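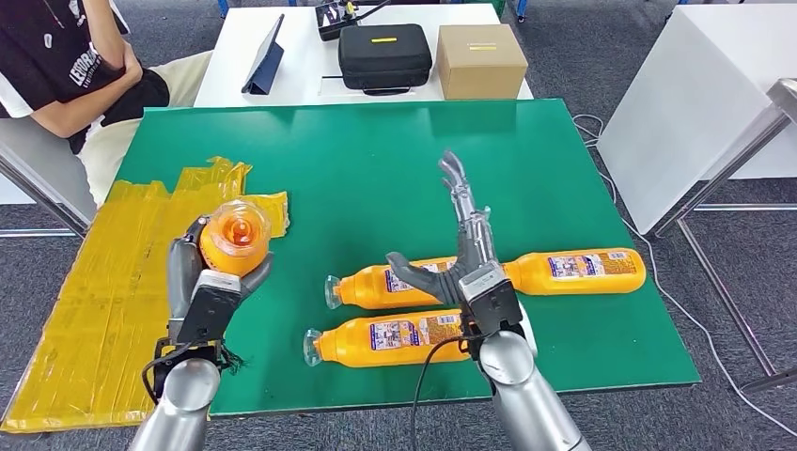 包装与日用品设计系 · Bustovel 学生小组

课程 > 学生项目 > 结题报告 > 橙色瓶子的标签与瓶盖

五月 | 执笔：Farzana Howlader，组员：Fahad Rana、Anjana Mollah

橙色瓶子的标签与瓶盖：躺着的时候，我们还认得出它吗

一、题目是怎么来的

说起来有点不好意思，这个题目最早是从Anjana家的抽屉里来的。她家里装东西的小瓶子从来不站着，全都横七竖八地躺着，每次找一个都要挨个拿起来看。她在开题课上讲了这件事，大家都笑，笑完又都承认自己家也是这样（我家的还要更乱一点）。指导老师Slavica Vukčević听完以后说，那就做这个吧，包装课讲了一整个学期，讲的几乎都是立在货架上的样子，躺下来以后的样子倒是很少有人认真看过。

于是我们定下了一个不大的问题：同样是橙色塑料瓶，贴着白底印刷标签，躺在桌上的时候，人从上面往下看，靠什么把它认出来？

二、桌面和瓶子

桌面选了绿色。一开始Fahad主张用白色，觉得干净，可是白标签放上去边缘就不大跳得出来，橙色瓶身倒是清楚。换成绿色以后，橙和白都分得很开，看久了也不太累眼睛，我们就一直用了下去。绿桌左边有一大片黄色胶带，一条压着一条，边上撕得毛毛的，还带着皱，在光底下挺亮。橙色瓶子到了黄色上方，和到了绿色上方，给人的感觉很不一样，这一点后来成了讨论里最热闹的一段。

绿桌后面还接着一张白桌子，放平板电脑和一个黑色拉链包，平时要用的东西伸手就能够到，省去了很多来回跑的工夫。

躺着的瓶子是透明盖，有的盖子朝左，标签上有蓝色和别的彩色图样。右上方那只的标签正好朝上，能看到紫色和蓝色的文字块，还有一小块像条码的图案。竖着拿起来的那只是橙色的圆盖，从正上方看，标签就帮不上什么忙了，能看见的主要是盖子和瓶口那一圈棱纹。同一类瓶子，换个姿势，可以依靠的信息就全变了，这也是我们整个项目里最喜欢的一个发现。

三、怎么做的

项目前后做了7周。我们请了21位同学来认瓶子，摆法一共4种：排成一线、并排、交叉摆，还有完全随手一放。每位同学站在桌边往下看，说出要找的是哪一只，再讲讲自己是凭什么认的。最后整理出来151条能用的口头记录，全靠Anjana一条一条誊写，她的耐心值得在这里单独谢一谢！

随手一放听起来最容易，做起来却很费劲。人只要知道自己在摆东西，就会不知不觉摆得整齐。Fahad试了好几天，后来改成闭着眼睛放，才稍微像那么回事。

四、看到了什么

先说标签。标签朝上的瓶子，大家大多直接读颜色块，很少有人真的去读字。标签转到侧面或者被别的东西挡住一部分，大家就开始看盖子，盖子的方向甚至比颜色更先被提到。有位同学说，盖子朝哪边，就像知道一个人的头枕在哪边，我们听了觉得特别贴切，原话抄在了展板上。

再说底色。放在绿色上，瓶身轮廓几乎没有人抱怨；靠近黄色的一侧，好几位同学提到瓶子“有点融进去了”，尤其是没看见标签的时候。样本不大，又只在一间屋子的灯光下做过，所以我们不敢把这一条说得太满。

交叉摆的情况比较意外。我们原以为会最难认，结果不少同学反而觉得容易，理由是几只瓶子方向不同，不会混在一起。并排的时候瓶子挨得近，盖子又朝同一边，才真正让人犹豫。

五、改进想法

我们做了一张新标签的草图，代号Vekent，把颜色块绕瓶身重复印，这样瓶子滚到哪一面都能看到一点颜色。文字还是留在原来的位置。Obaidul Munasinghe老师看过草图，提醒我们重复的图案会挤占小字的空间，建议再把字号和留白一起排一排。这件事目前只做到纸上，还没有贴到瓶子上试。

透明盖要不要换成有颜色的盖，组里到现在意见也没统一。Fahad赞成换，说从上往下看盖子太重要了；Anjana觉得透明盖好看，换了可惜。我自己两边都能听进去，所以报告里两种想法都留着。

六、后续

下学期如果还能借到同一张绿桌，我们想把瓶子的颜色也换一换，再请年纪大一些的人来认，他们家里的抽屉想必更有故事。誊写好的记录和Vekent草图都放在系里的资料柜，想看的同学跟Slavica老师说一声就可以借走，看完请放回原处。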